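Snacks and drinks at long meetings: what we put out, and where
Speaker notes, Piyumi Kanagaratnam, Javville office, 2024-02-08
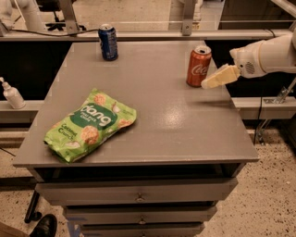
Slide 1. Why I'm talking about this

I look after the meeting rooms on the second floor, and since October I have also looked after what people eat and drink in them. Before that every team brought its own. We had half-finished sodas on windowsills and crumbs in the conference phone. The plan now is one surface per room, and everything goes on it. A drawer cabinet does this well, as long as the top is flat and kept for food. The one on the slide has a red Coca-Cola, a blue can, and a bag of Dang coconut crunch chips laid down near the front, and you can still see plenty of clear top. I'd like every room to look about that full. Once the top is crowded, people start carrying things back to the meeting table.

(Pause. Ask who has a cabinet in their room already.)

Slide 2. The budget

$693 for the quarter, both floors. Supplies come from Onyshchenko on a standing order, and they deliver Monday mornings. Soda comes in cases of 24. We go through more than 25 bags of chips and crackers a week, and that number climbs when the sales group is in town.

Coffee is separate. Please don't ask me about coffee, ask Martti Hyvönen.

Slide 3. What goes out

Small formats only. Single cans, single bags. We tried the big bottles with paper cups and poured a lot of flat soda down the sink.

Two kinds of soda at a time is enough. A cola and one other thing. Put the cans toward the back so they don't get knocked when someone reaches for the chips. Bags can lie flat in front. If a bag is already open, clip it or finish it. The clips are in the kitchen, in the drawer with the tape.

Something without nuts has to be available in every room. Read the small print on the back of the bag before you put it out. Coconut is a separate question from tree nuts and people have different views on it, so if someone in your group has an allergy, ask them directly and write down the answer.

Slide 4. Open cans

This is the part I get the most mail about. An open can looks the same from across the room whether it's full or empty, so people leave it alone, and by five o'clock there are several and they all go in the trash with soda still in them.

What we do now:
Initials on your can. There is a marker on a string in every room.
If you opened it, you take it when you leave.
Anything open and unmarked at the end of a meeting gets poured out and recycled by whoever booked the room.

Venla Rissanen's team tested this for a month before we rolled it out. She had one complaint, which was that the marker dried up. We buy better markers now.

(If someone asks about coasters: yes, on the glossy tops, please. Rings wipe off if you get to them the same day.)

Slide 5. The drawers

Keep them for dry things. Napkins in the top one, backup snacks in the second, and the bottom one belongs to the room, so cables, adapters, the spare remote. No drinks in drawers. We had a can leak in the Brestel room and lost a box of 100 name badges.

Don't lock them. We only have one key for the Zelter room and it has gone missing twice.

Label the fronts on the inside edge if you can't stand labels on the outside. I don't mind either way as long as there's a label somewhere.

Slide 6. Wiping down

Damp cloth first, dry cloth after. No spray directly on the wood, it gets into the gap under the top and stays there. Pascual Zapata has cloths in the supply closet next to the elevators. Used ones go in the gray bin in the same closet.

Do the edges too. That's where the sticky spots are.

Slide 7. Who to contact

Restocking: me, by noon Thursday for the following Monday.
Spills on carpet: Pascual, right away.
Requests for a new snack: Kamonchanok Jitpraphai keeps the list. One request per person per month. She has had eleven for seaweed, so that is coming.

(Leave five minutes for questions. Hand out the one-page version at the door. Remind people on the first floor that their cabinets arrive in two batches and the rooms by the stairs are in the second one.)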